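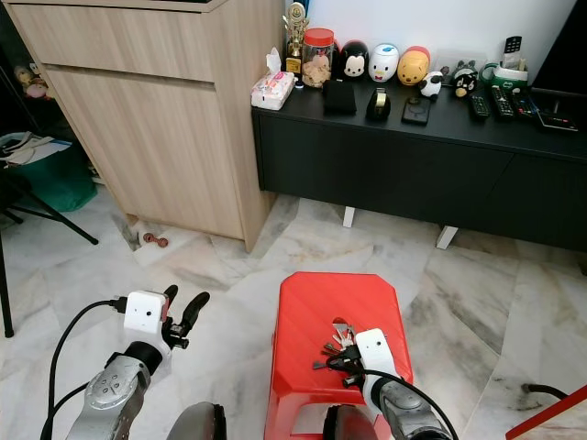 Teleoperated demonstration is the slow, friendly way of teaching a robot a chore: a person drives the arms from somewhere else, the robot records everything, and a program later learns to copy it. I've been editing this entry since September, and I still get a kick out of the subject!

Its close cousin is hand guiding (some people say kinesthetic teaching), where you grab the arm itself and push it through the motion. I learned that way first, on a Brumier arm, and my shoulders remember it. With remote control you hold a pair of small leader arms, or handles, and the robot follows along – much easier on the back, though you lose the feel of what you're touching.

One full try at a task is called an episode. Keys are a classic household job, and a mean one, because a bunch never lies the same way twice. My friend Dela Issahaku recorded 176 episodes of key handling for the Praltden home set and told me the first six were junk (mine were worse). The whole set runs to 2719 episodes, chairs and stools and cabinets included.
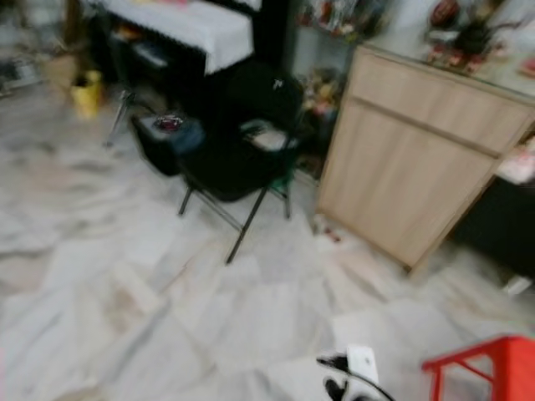

Folding chair and wooden cabinet in a home used for demonstrations, with the gripper at the bottom.

Head cameras have a weak spot, and it's blur. Swing the view too fast and the furniture smears, which gives the learning program very little to go on. The Breltine guide I started with says to pause for four seconds after any big turn. That feels like forever when you're holding the handles, but I do it now, mostly, and I throw out fewer episodes than I used to.

See also: Hand guiding; Leader arm; Lévesque grip test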